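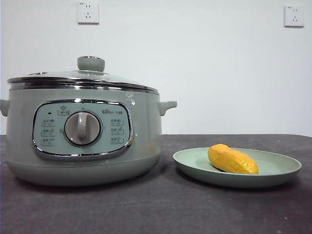
Every year the big junior tournaments publish how many athletes came and from how many countries, and every year I ask myself how many of these athletes paid for their own ticket. I have been a fencing parent for some years, and before that I fenced a little, badly, in the country where I was born. In my opinion the entry system for junior competitions has become too expensive, and the sport should change it before it loses a whole group of children. The fee on the website is the smallest part. After it come the flight, the hotel, the coach's hotel, the weapon check, the bag that weighs too much, and the food. Many families I know do not eat in restaurants during a tournament weekend. They rent a room with a table and bring an electric cooker from home, a pale green one with a glass lid in our case, and there is rice for the children in the evening. I do not complain about the rice. But I think a federation should know how its athletes are eating.

Let me give the numbers of our last trip. We traveled from Gralau to Turnelo, and my daughter fenced for one day. The entry was 25 dollars, and this seems very reasonable. The total for the weekend, for one child and one parent, was 635 dollars. She lost her first direct elimination bout, 15 to 9, and before noon we were sitting in the stands with the bags between our feet. I was proud of her, because she fenced well against a taller girl. I also thought about the money, and I felt ashamed to think about it.

The usual answer is that sport has always been like this, and that a talented child will be noticed and helped. I don't believe it. To be noticed, a child has to be in the ranking, and to be in the ranking she has to travel to the ranking events. In our region there are five such events in a season and four of them are far away. A club like Waller, where we train, has many children who can fence very nicely, and only a few who appear on any list. The others are not weaker. Their parents work on weekends, or there are two more children at home, or the car is old.

I have heard also the opposite opinion, that traveling makes young people stronger. There is something true in this. My daughter has learned to pack her own bag and to wake up at five without crying. She has friends in cities that I cannot find on the map. I would not want to take this away from her. But she could learn the same things from two long trips in a year, and she does not need five of them.

What would I change? First, the results of small regional events should give real points. Today a win at home gives so few points that the coaches tell us openly not to waste the day. If the home event had more value, strong fencers would stay for it, and then it would become a good competition, and the weaker children would learn from fencing against them. I know that the level is different from one region to another, and somebody has to calculate how to compare them. Other sports do this calculation.

Second, the organizers could put the age groups together in a more sensible way. We have friends who came to Turnelo twice in the same month, once for the older brother and once for the younger. They paid for two hotels and missed two days of school. The hall was the same hall and the pistes were the same pistes.

Third, I would like to see a travel fund. It does not need to be big. The open tournament in Jibrin had 200 entries last May. If each entry gave ten dollars more to such a fund, it would have 2,000 dollars, and this pays the whole weekend for three families like ours. I would pay the ten dollars gladly. I have asked other parents in the stands and most of them said they would pay also, although one father told me that his club already asks him for too much, and I can understand him.

It is possible that I see only my own corner. I don't know what the organizers pay for the hall, for the referees and for the scoring machines, and maybe they will read this and say that it cannot be done. Then I would like them to publish their costs, so that we can discuss with the same paper in front of us. Our club registers for the spring events next week, and I still have not decided which two we will leave out.

Recent in Opinion
Why our referees stop after two seasons
Left-handed beginners need a different first lesson
Second-hand masks: what clubs should check
School days and ranking points
A letter about the hall in Gralau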